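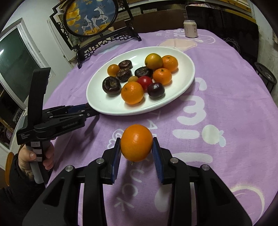 Dilruba Paul still says that Litside should have been a bakery, and that the rest of us talked her out of it in one evening. She was probably right about the ovens, which are the best thing in the building. We opened as a cookery school in January all the same, and she teaches the bread course.

Litside is on the first floor of the old Brorkov seed warehouse, above the tile shop. Use the side door on Roy Street and come up the stairs. There is a lift, but you need to ring us first so that we can unlock it.

We teach home cooking to adults. Most people who come to us can already make a few meals and would like to make more. We do not offer professional qualifications. If you want one, the college at Vurna has a full-time course and we are happy to talk to you about it.

Blandine Pruvost runs the evening classes: sauces, pastry, fish, and a preserving course in winter when the marmalade fruit comes in. Asnakech Tsegaye teaches Ethiopian cooking on a course that lasts six weeks. Injera batter has to be started well ahead, so anyone who misses the first session will be moved to the next course. Fatima Olaniyan looks after bookings, allergies and the shop.

Classes are small and everyone cooks. You take home what you make, so please bring boxes with lids. Aprons and knives are provided. If you prefer your own knives, carry them wrapped.

The library has 400 cookery books, which students may borrow for a month. Several of the older ones are in French.

The kitchen can be hired by the half day when there are no classes. We do not hire it out for parties.

Last updated: October 2023

Litside Cookery School, 153 Roy Street | Bookings: ask for Fatima | © Litside | Back to top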